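The Season of the Running Nose

In Pustberg the birches flower all at once. One evening the air is clear, and the next morning there is a yellow dust on the cars and on the school windows, and half of the town has red eyes. I moved here six years ago and I did not have hay fever before. In my second spring I started to sneeze in a meeting and did not stop until lunch.

The pharmacy in Echeverría Street opens early in these weeks. Florencia Quezada has worked behind its counter for a long time, and she told me that she can tell the date from the queue. First come the people with alder allergy, then the birch people, and when the grass begins in May she sees everybody else. Many of them say that they have a cold. She asks them if their eyes itch, and if they had the same cold last year.

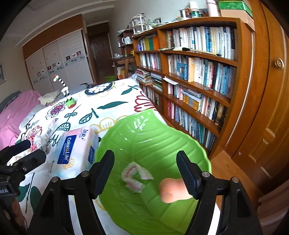
Most of her customers come too late, she thinks. A nose spray with steroid needs several days before it gives its full help, so it is better to begin before the pollen and not after the first bad night. People use it for two days, feel no change and put it in a drawer. They also hold it wrongly. The tip should point a little to the outside, towards the ear, and one should not sniff hard afterwards, or the medicine goes down the throat and tastes bitter.

I had made all of these mistakes. I also dried my bed sheets on the balcony in April, because I love the smell, and then I lay all night in the pollen which they had collected. Now I dry them indoors and wash my hair in the evening. It is a small change in habits, but I sleep until 6 again.

Then there is the question of windows. My neighbour Ignacio Núñez keeps his closed from March and opens them only after heavy rain. In the village of Priketach, where his sister lives, the families do the contrary - they open everything at night and say that the air from the lake is clean. I could not find out who is right. It depends on the wind, on the trees near the house and on which hour the pollen comes.

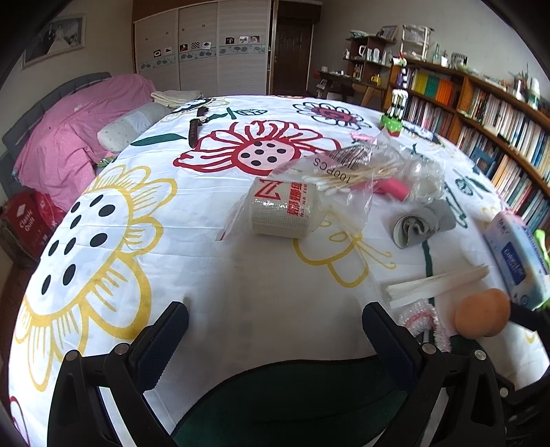
Setsuko Sakai does not agree that closed windows are worth the trouble. She tried it for two whole springs, she told me, and had headaches from the stale air, and her nose ran the same as before. What helped her was to change her walk, so that she no longer passes the birches by the old tennis courts, and to leave her coat in the hall. She is nearly 40 and had her first symptoms only after her second child.

A late beginning like hers is not rare. Florencia sends such customers to the doctor when they wheeze or wake up with a tight chest, and she does not sell them one more box of tablets before they have gone. For the others she writes the starting date for next year on the package, in pen. Mine is on the kitchen shelf and says the first week of March.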